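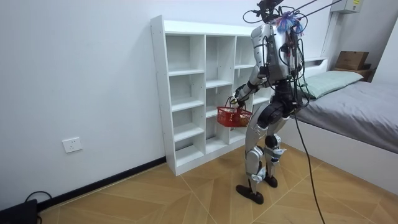

*Tall open shelving in white, against a white wall on a parquet floor.*

# The Lastlow open shelf, and why I keep making it

I've been building the Lastlow in my shop in Puvthorpe long enough that I could cut the side panels half asleep (I don't, the saw is loud and I like my thumbs). It's a tall, open, white shelving unit with no doors. People buy it for books, for yarn, for paint, for shoes, and one very nice couple bought two for their houseplants and sent me updates all summer!

It's a plain thing and I like it that way. If you want carved feet and brass corners, I'm not your shop, but the folks over in Jender do lovely work and I send people to them all the time.

## What you get

- Two side panels and the shelves, all painted white
- A bag of steel shelf pins, with a few spares because they roll under the couch
- Two wall brackets and the screws for wood studs
- Four screw-in feet for floors that aren't level
- A little pot of touch-up paint
- A printed sheet of instructions, with my drawings (sorry about my drawings)

Anchors for drywall, brick or plaster are not in the box. Walls differ so much that whatever I packed would be wrong for half of you. Take a photo of your wall to the hardware store and ask.

## The paint

This is the part I get the most mail about, so bear with me. The white is a satin water-based paint, three coats, sanded between each one. It's a soft white with a tiny bit of gray in it. Next to a very bright white wall it will look a touch warmer in the evening, and next to a cream wall it looks crisp. I can't match a wall color from a phone picture. I tried that twice and both times I ended up with a shelf in my own hallway.

Give the paint two full weeks before you put anything heavy or rubbery on it. It's dry to the touch when it leaves me, but it keeps hardening, and vases with rubber feet will leave rings. Wipe it with a damp cloth and a drop of dish soap. Please skip the scrubby sponges!

## Putting it together

Set aside an afternoon and borrow a friend for the last part. You build it lying down, then walk it up, and the walking up is where you want a second pair of hands. Check your ceiling height first. You need a few inches more than the height of the unit to swing it upright, and I've had more than one phone call from somebody with a finished shelf wedged at an angle.

On wood floors, put felt under the feet before you lift it. Parquet especially dents easily, and a loaded shelf that gets scooted "just a little" will leave tracks you'll be looking at for years.

And then the brackets. Use them. I know it feels solid when you give it a wiggle, but tall shelves tip when kids climb them or when all the heavy stuff ends up on top. Heavy things go at the bottom, brackets go in the wall, and I sleep better.

## Sizes and prices

| Version | Price |
|---|---|
| Lastlow, regular | $467 |
| Lastlow, wide | $512 |

The wide one is the same height and depth. Each shelf on either version is happy with 18 pounds or so spread out evenly, more on the fixed bottom shelf. If you've got a record collection, get the Dzene instead, it's lower and chunkier and I built it for exactly that.

Extra shelves can be added to any order. Tell me when you buy, though, so they get painted in the same batch.

## Ordering and delivery

I paint in batches, so the wait is usually 8 weeks. The next batch goes into the spray room in October and there's still space in it. I deliver in and around Puvthorpe myself, and anything farther goes with a freight company that will bring it to your door but not up your stairs. Plan for that if you're on the third floor.

When it arrives, open the boxes the same day, even if you aren't ready to build. If a corner got bumped on the way, send me a picture within the week and I'll paint you a new panel. Small scuffs on the inside edges are what the touch-up pot is for.

Returns are fine within a month if it's still flat and in the wrapping. Once it's been screwed to a wall it's yours, and I hope you like it as much as I do.

*Prices checked 4 September 2024.*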